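Rundgang Halle Brodmont, Checkliste Beleuchtung, Decke, Elektrik
Stand: Donnerstag, 10. Mai 2018

So, wieder einmal rum. Ich hab diesmal oben angefangen und mich nach unten gearbeitet, beim letzten Mal im Februar war es andersherum und da hatte ich am Ende Nackenschmerzen und keine Lust mehr auf die Decke. Reihenfolge wie im Formular, Kommentare von mir jeweils dahinter.

1. Leuchtstoffröhren: in Ordnung
Leuchten alle, kein Flackern, kein Brummen. Die Abdeckungen könnten mal gewischt werden, aber das ist Kosmetik. Ersatzröhren von Tuven liegen im Lager, 4 Stück, das reicht mir fürs Erste.

2. Strahler: in Ordnung, mit Bemerkung
Der runde Strahler ist ordentlich hell, fast zu hell, wenn man direkt reinschaut! Halterung nachgezogen, eine Schraube ließ sich noch eine halbe Umdrehung drehen. Bitte beim nächsten Mal wieder prüfen.

3. Deckenbleche: in Ordnung
Die weißen Wellbleche liegen fest, keine Rostnasen, keine Wasserränder an den Stößen. Ich hatte nach dem nassen Winter ehrlich gesagt mit mehr gerechnet. Am Balken vor der Rückwand hab ich mit der Taschenlampe entlanggeleuchtet, der Anstrich ist auch dort noch gut.

4. Kleine runde Deckenarmatur: offen
Die aus Metall, ziemlich in der Mitte. Im Plan ist sie nicht eingetragen, und ich möchte wissen, was da für eine Leitung hingeht, bevor ich ein Häkchen mache. Anfrage an Hisulon ist raus.

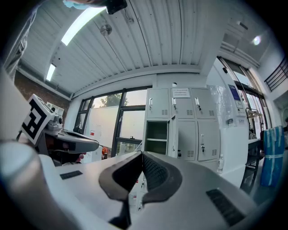
Redaktion Hallenrundgang Brodmont

5. Steckdosen an der weißen Wand: in Ordnung
Die Leiste neben dem Ziegelstück sitzt fest, Prüfgerät drangehalten, alles grün. Mein Wunsch wäre eine Beschriftung mit der Sicherungsnummer — dann muss man im Ernstfall nicht erst rätseln.

6. Ziegelwand: in Ordnung
Fugen mit dem Schraubendreher angekratzt, nichts bröselt. Schön ist sie sowieso, von mir aus bleibt die genau so, auch wenn der Rest irgendwann neu gestrichen wird.

7. Fenster: kleine Mängel
Ein Griff geht schwer, da fehlt bloß etwas Fett. Dichtungen sind noch geschmeidig. Und bitte unten an den Fenstern keine Kleinteile abstellen, die rutschen einem beim Lüften entgegen.

8. Feuerlöscher und Fluchtweg: in Ordnung
Plombe dran, Prüfplakette gültig, Tür geht nach außen auf. Davor stand ein Karton von Noonan, den hab ich weggeräumt — da darf nichts stehen, auch nicht »nur kurz«.

Zu erledigen: Fenstergriff fetten, Steckdosen beschriften, Antwort zu Punkt 4 nachtragen. Für Fett und Etiketten hab ich 20 Euro eingeplant, Beleg kommt in den Ordner.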